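Satiny fabric won't stay folded, tips please!
Posted in Laundry & Linen, 4 replies

wattlebird_jen
Okay, I'm finally doing the big wardrobe sort and I'm loving it, but the slippery stuff is beating me. I've got a stack of shirts and scarves with that bit of sheen to them and they slide off each other the second I close the drawer. Cotton tees, beautiful. Anything satiny, chaos. I've tried the standing-up file fold and it slumps over sideways by the next morning. What does everyone do?

Samstead
Roll them! I switched two years ago and I'll never go back. Lay the piece face down, sleeves in, fold in half lengthways, then roll from the hem up to the collar and tuck the end under. A shoebox lid in the drawer keeps the rolls from wandering. I get a whole row across and can see every colour at a glance — so satisfying.

perkimen_2195
Have to disagree with Samstead on this one. Rolling is great for tees but on anything with a sheen I get creases like a road map, and they don't drop out when you hang it. I fold slippery things around a sheet of tissue. Two folds only, big and flat, and no more than 4 to a pile or they start skating around.

Samstead
You're rolling too tight, I reckon! Loose rolls, mate. Mine come out fine.

perkimen_2195
Loose rolls unroll. That's my whole problem with them, haha.

Dušan Vlček
I worked in alterations for a long time and I'm with the tissue camp, but the fold is only half of it. Find the hem first. People grab a slippery piece from the middle, the layers slide past one another and then they're folding a lump. Get the hem straight along the table, smooth away from it with the flat of your hand, and then fold. An old flannelette sheet on the table is a marvel because the fabric grips it.
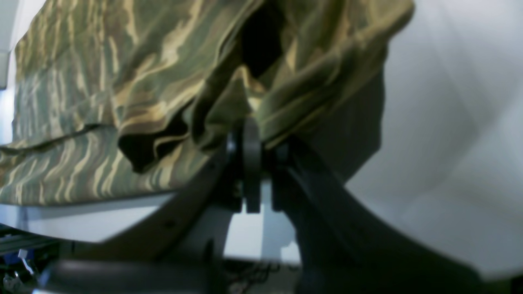
Laundry & Linen > Folding & Storage

Dušan Vlček
Olive with wavy tan and gold stripes, all bunched up. Leave the deep creases alone to begin with and go for the long hem on the left, since that side is hanging fairly flat already. Work across to the right from there and the thick rolled-over fold should open out as you go. A busy pattern like that is very forgiving too, small wrinkles vanish in it.

wattlebird_jen
Ooh, the flannelette sheet! I have one in the rag bag. And I've been grabbing from the middle every single time, guilty. Love those tiger-ish stripes, by the way.

Menon
Does the tissue have to be acid free? I've got a packet of 200 sheets left over from wrapping presents and I'd be rapt to use it up.

perkimen_2195
For a drawer you're in and out of every week, I use whatever's there. Plain white though, I had a red one leave a mark on a cream blouse. Acid free for anything you're putting away for years.

Samstead
Fine, I'll try tissue on ONE scarf. Will report back.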